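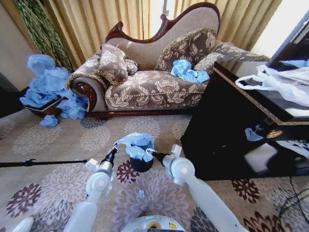
Xiuying Jia asked whether a machine that can put a bag in a trash bin can also be persuaded to take the bin out, and wished her question recorded before anybody moved on to the cushions. It is recorded.

VURARD HOUSE RESIDENTS' MEETING
Minutes, September, 7:30 p.m., second-floor card room

1. Minutes of the last meeting
Approved, after "laundry dispute" was changed to "laundry discussion." Fu abstained, having been one half of the discussion.

2. The Trirnum demonstration
The chair reported on the afternoon visit by Trirnum, who showed their robot at work on the lining of a small trash bin in the lounge. Attendance was 22, a figure last reached when the parking rules changed. Two people from Trirnum came, both very polite about the stairs.

The first part concerned the handling of the bags. Trirnum explained that thin plastic is harder for a robot than a box or a bottle, as it has no fixed shape and changes its mind when touched. Several residents said this matched their own experience at the supermarket. The robot works with two arms, and the meeting agreed that the pace was careful. Fu preferred "glacial." The minutes will say careful. 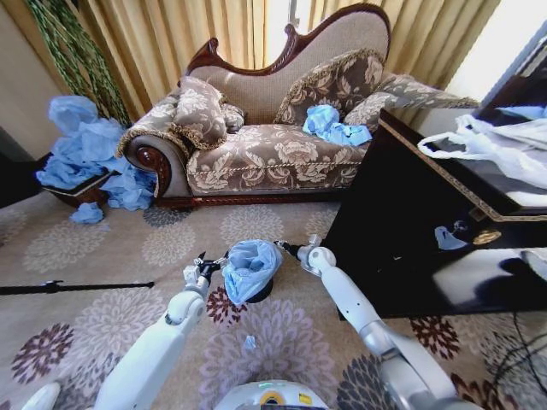
Both grippers at the blue bag on the lounge carpet.

Fu asked why the work was done on the floor when there was a perfectly good cabinet. Trirnum said the floor is where people keep their trash bins. There was no follow-up.

Asked about supplies, Trirnum said they buy the liners by the box of 1,000. The meeting was impressed, then wanted to know whether we could get in on the order. Trirnum will ask.

Close viewing was allowed during a break, one person at a time, with the arms stopped. Most of the interest was in the fingers, which are flat metal bars on a black housing lettered GALBOT. One resident had expected something more like a hand and said so twice. Xiuying Jia thought they resembled her good salad tongs and was told this was not the first time it had been said.
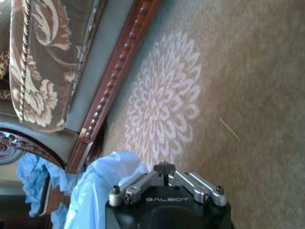
3. Questions from the floor
Would it mark the carpet? Trirnum said they had met no trouble so far on carpets of this type. The chair noted that the chrysanthemums have survived three Thanksgivings and a fondue.

Does it do recycling? Not on this visit.

Could it be left alone in the lounge overnight? No. Fu asked if the same rule could apply to certain nephews. Ruled out of order.

What does it do if it drops the bag? Trirnum said it tries again, and that this is most of the job. The whole program, they said, had come to 2,365 attempts at their own office before it went anywhere near a private home. The meeting asked how many of those went well and Trirnum said the later ones were better.

There was a longer exchange on how it holds the bin. It takes the rim on both sides, with a gripper to each, and Xiuying Jia pointed out that she holds it between her knees.
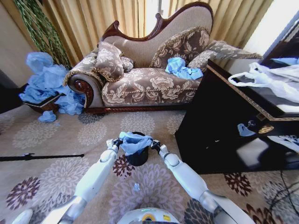 Trirnum conceded that knees would be useful and that theirs does not have them to spare. The discussion then turned to human knees and ran for 15 minutes – the clerk stopped writing after the second surgery.

4. Further visits
Zerkham, who make a floor-cleaning machine, have also written offering to call. Agreed to invite them, on condition that they bring their own extension cord. One resident asked if the two companies might come on the same day and was suspected of wanting a fight.

Action: chair to reply to Zerkham. Fu to find out who has the key to the freight elevator.

5. Any other business
The lounge thermostat. Deferred.
The lounge piano. Deferred again.

Meeting closed at 9:05 p.m. Whoever took the gray umbrella, it has a name inside the strap.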